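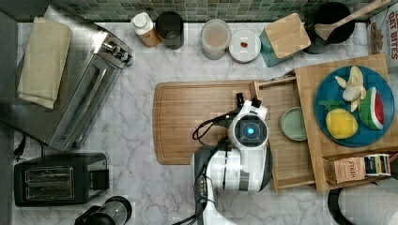
08/08/2023. Re-oiled the boards last night and left the kitchen alone until this morning. The Brestard oil goes on thinner than the Dridlow one I used up in July, and the end grain took a second coat. My rule is to keep the grooved board in the middle of the marble and the second one to the right with the tray, so that wet work and dry work stay apart. The groove holds the juice of a tomato or two but would not cope with a melon. The toy fruit on the teal plate, watermelon wedge included, makes no such demands and can stay.

The back row needs a system. Jar of powder, black canister, teal container with the square lid: all are at the right height for the mosaic, but the jar has no label and I had to open it to check. Labels to be ordered from the shop in Sudemthorpe. The spatula stays in the black pot.

Weighed out 600 g of flour for the loaf, 70 per cent water, 2 per cent salt. Dough slightly slack. Folded it three times and put it in the Güler tin, which is 7 mm shorter than the old one and fits the toaster oven with the door fully shut. The towel on the left end of the oven must come off before it is switched on — written here so that I remember.

Still to do: wipe the tiles behind the canister, find a drier place for the cereal, decide whether the tray needs oil as well.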